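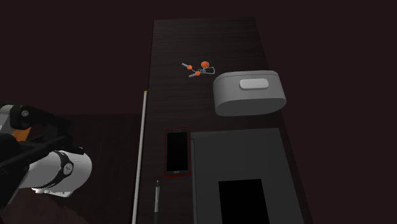 Floddale Channel Scan Logs

Contents

Signal readings from over-the-air television tuners, one row per channel per scan. The set covers 281 receiving sites and 13 antenna models. Each site was scanned 6 times.

Fields

site_id, antenna, height_m, rf_channel, snr_db, lock. The lock field is 1 if the tuner held the signal for 2000 ms, otherwise 0. Empty snr_db means no carrier was found — do not read it as zero.

Known issues

Radetti tuners report snr_db in whole steps only. Gazi tuners skip the VHF band unless the region code is set by hand. Rows from the February scans use the old channel numbers.

Contact

Zoriana Didenko maintains the files. Send corrections with the site_id and the raw log.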